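4.2 The open day at the Prukar site

The second demonstration took place at the Prukar site on a Sunday in October, during the building's yearly open day. The program was open to anyone who walked in. No booking was needed and no background was assumed. We ran the station from mid-morning until the doors closed, with a break over lunch when the room was locked.

The station was smaller than the one described in Section 4.1. At Arelon we had given a fixed talk every half hour, and visitors told us afterwards that they had spent most of their time listening. At Prukar we dropped the talk. The arm worked at a bench, an operator sat beside it, and visitors could come up to the rope, watch as long as they liked and ask what they wanted. We kept a log of each visit, with the time of arrival, the time of leaving and the first question asked. The log holds 371 entries. Three were left out of the analysis because the leaving time was missing, so all figures below are based on 368 visits.

The task was the same pick-up task used in the lab sessions. The operator set a light object down, the arm was brought over it with the fingers pointing straight down, and the gripper was closed. If the grasp failed, the operator said so out loud and started over. We had agreed beforehand that failures would not be hidden or explained away, as the Sondine trials had shown that visitors notice them anyway and lose interest when the operator pretends otherwise. The bench was covered in plain grey-blue cloth, the same colour as in the lab. Figure 3 shows the arm over the work area. 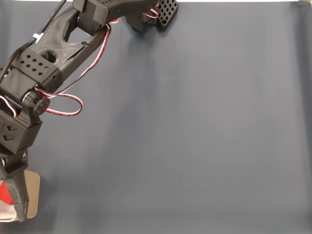 Figure 3. The 3D-printed arm at the downward approach, gripper fingers over the object. The servo wiring is left exposed along the main link.

Swanepoel, reading an early draft of this section, objected that a bare arm with its wires hanging out would put people off, and that a closed housing would have kept their attention on the task instead of on the hardware. The same reader asked whether we had measured interest at all, or only how long it takes a person to look at an unfamiliar machine.

Both points are fair, and the log answers the first one better than the second. Of the 368 visits, 117 began with a question about how the arm was built. People asked who had printed the parts, how long a part took, what happened if one snapped, and whether the wires ever caught on anything. The answer to the last one was yes, and the operator gave it. None of the first questions in the log was a complaint about the look of the arm. We can't say what would have happened with a housing over it, as we didn't run that condition.

On the second point we have less to offer. Time at the rope is a rough measure. A visitor may stay because they are curious, because a child won't leave, or because the next room is full. We tried to note the obvious cases but the operator was busy and the notes are patchy. For the afternoon they are close to useless, and we have not relied on them.

What the notes do show is a change in behaviour after a failed grasp. Visitors who had been standing back tended to move closer to the rope on the next attempt, and several offered advice. The most common suggestion was to come in lower before closing the fingers. Some asked to try it themselves. We had not planned for this, and the operator had to refuse, since the safety sign-off for the day only covered trained staff. In later sessions we would like to have a hand controller approved ahead of time so that visitors can make at least one attempt of their own.

The arm was stopped 8 times during the day outside the planned break. Most stops were short and were made to let a servo cool. The longest came when a connector worked loose and had to be reseated, with a good part of the crowd still at the rope. The operator talked through the repair while doing it. Visits that overlapped with a stop were kept in the data set, and Section 5 treats them as a separate group.

Two practical matters should be recorded for anyone planning a similar day. The rope was set too far back for small children, who could not see the fingers close, and we moved it forward after lunch. The room was also noisy, and people at the ends of the rope often missed the operator's answers. A small speaker would have fixed this. We had one in the van and did not bring it in.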